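The night the council nearly lost its leader

I had meant to write about the allotment this month, and I will get to it, but I went to the extraordinary meeting of Plemedstead Town Council instead and I haven't been able to think about much else. I know a no-confidence motion in a small town isn't everyone's idea of a night out. It was hot, the windows in the assembly room only open a hand's width, and I stayed until the very end.

For those of you who live elsewhere (hello to my sister's book group!), this all goes back to June, when the leader signed off the sale of the old Sirko yard without bringing it to the full council. Sirko made garden furniture there for years and then went quiet, and most of us had assumed the land would be kept for something useful, a surgery or a few houses people could afford. The buyer was a firm called Skulance, which wants to put up storage units. A petition went round the shops and the school gate and came back with 2,886 signatures on it, mine included, and under our standing orders that was enough to force a meeting.

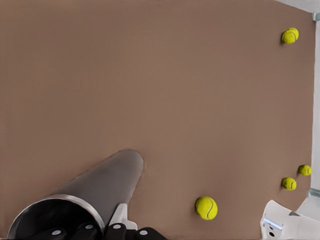

Tennis balls on a brown tabletop.

Now, the rules. I had to have these explained to me twice on the stairs, so bear with me. There are 28 councillors, and a simple majority can pass a motion of censure, which is a telling-off and goes in the minutes. To remove a leader halfway through the term you need two thirds, and two thirds of 28 is 19, once you've rounded up. The motion got 17. So he has been told off, quite severely, and he is still the leader - and he was back in the chair for the next item, which was bus shelters.

I thought the debate was better than people have been saying. There was some shouting from the back early on, and one unfortunate remark about somebody's hedge, but after that they mostly listened to each other. The leader spoke for about 5 minutes and said the sale was within his powers and the money was needed. He may well be right on both counts. I just wish he had said it to us before he signed.

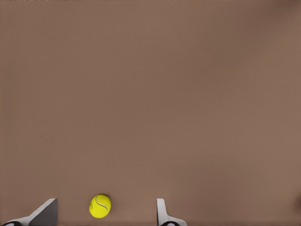 Plain brown, nearly all the way across.

We walked down afterwards to Hettiarachchi, the café on the corner, which had kindly stayed open, and the whole argument started again over tea and those little coconut biscuits. I sat with people from both sides and came away fonder of all of them, if no clearer about what happens to the yard. The contract goes to the county's legal people next and I'm told we shouldn't expect much quickly.

The allotment, then. The beans are over, the courgettes are not, and if you live anywhere near me please come and take some.

Posted August 2022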